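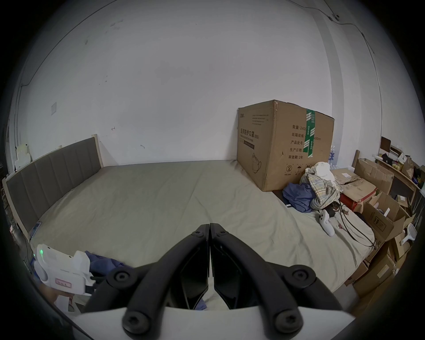
How often do the finger pads on a hand-held gripper need checking? At the start of every session, according to new upkeep notes from Cavlow, and again whenever the jaws stop meeting squarely at the tips.

The notes were issued on January 7, 2022 and cover the paired grippers Cavlow uses for its work on handling clothes. They replace a single page that dealt mostly with charging.

Pads are now to be swapped after 3,000 closings. The old ones come off with their small screws, the finger is wiped down, and the new pad is fitted with the jaws open. Both pads are changed together, even if only one is worn. The pivots are then checked by hand, and the gripper is opened and closed slowly before it goes back on a job. 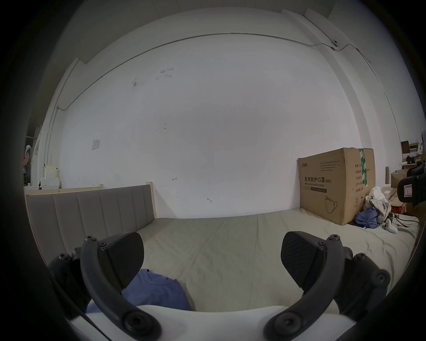
A gripper over the bed, its textured pads apart.

Duyên Hầu wrote the notes after going through 157 repair slips. Loose pad screws came up most often, followed by stiff joints. Grippers used with shirts and other soft items are also to be cleared of lint at the end of the session, using a dry brush and no oil.
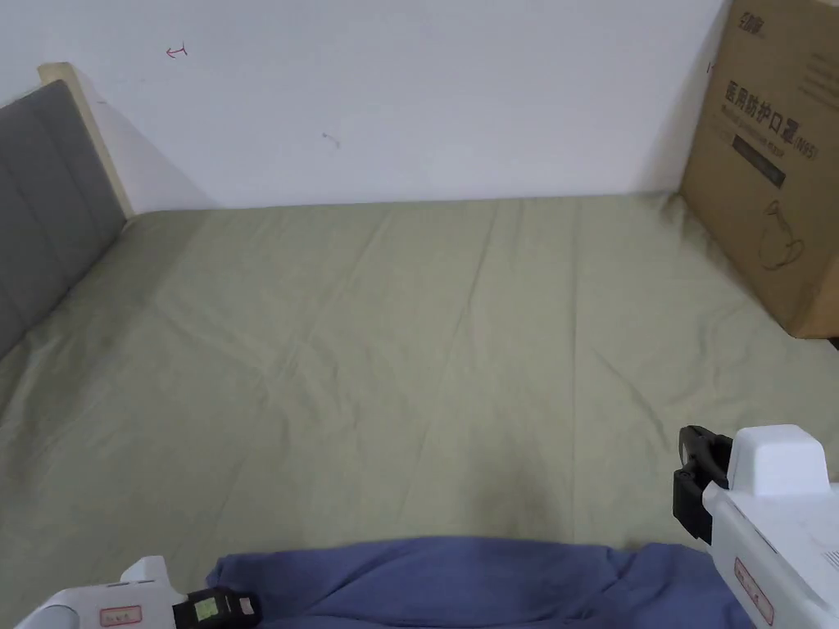
Ibrahim Iyamu said the pad change was easy enough but the joints took him longer, and he would like the notes to say how tight the bolts should be. Cavlow plans to add those settings in April.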